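Zedent Wernov 90 Fixed-Height Work Table: Review
Reviewed by Si-eun Ryu, 12th September

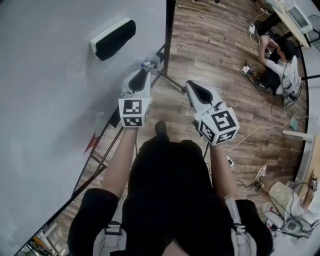

Assembly

The Wernov ships in 2 cartons. The frame bolts together with the supplied hex key, and the top drops onto captive nuts. The instructions omit a torque value for the leg bolts. I tightened them by hand, loaded the top overnight, and tightened them again. One bolt took a further quarter turn.

Stability

Side-to-side sway is low. Front-to-back sway is noticeable when writing hard near a corner and drops once the rear brace is fitted. The brace is sold separately under the name Min, and it should be in the box. The leveling feet have enough travel for an uneven plank floor, but the lock nuts are thin and round off easily.

Surface

The coating resists pencil, coffee and dry-erase ink. Permanent marker comes off with alcohol and leaves a faint gray shadow. Glare under overhead lighting is moderate. Edge trim was flush on three sides and slightly proud on the fourth, enough to catch a sleeve.

Compared with the Dirnach

The Dirnach is heavier and has a stiffer frame, but its top scratched in the first week. At $338 the Wernov costs less, even with the brace added.

Verdict

Recommended for light bench work and layout. Not suitable for a vise. Order the brace at the same time, as shipping it alone costs nearly as much as the part.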